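Culance Couriers: second progress report on the Husside depot grant
25/07/2020

Hello Endang,

Sorry this is a day or two behind, it's been a full month and I wanted the June figures settled before I wrote to you. Short version: the depot is open, the vans are running out of it, and we've spent less than I feared on the floor and more than I'd like on the doors!

We moved into Husside in the second week of June. Rawiri Treloar ran the move over two nights so that the Pollov round never missed a morning, and I still don't know when he slept. In the weeks up to the end of the month we carried 3,870 parcels, and 1,055 of those went on the new Ngau run, which only had a handful of regular customers when I last reported. Most of the growth is from two garden suppliers and a chap who sells bicycle parts (heavy little boxes, the drivers grumble about them). 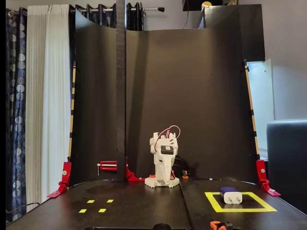
The loading bay took longer than planned. The old roller doors couldn't be repaired, so we've had to order new ones and we're making do with one working door until they arrive. Inside, we've given each round its own patch of floor. Each patch is a taped-out square big enough for a cage trolley, and the drivers now load from their own square without hunting through everyone else's. Mis-loads have dropped a fair bit. The tape does scuff where the pallet truck turns, so I'd like to switch to floor paint once things are quieter.

On money, the racking came in £300 under the quote and I've put that towards the doors, as you said I could. The second-hand van is bought, taxed and on the Pollov round. We had 117 late deliveries in June, nearly all in moving week, and I'd expect a much better number next time.

Still to do: the doors, the outside lights, and a proper rota for Saturdays. Could you let me know if the next payment can come before the door fitters' invoice? They want paying on the day.

All the best from everyone at the depot.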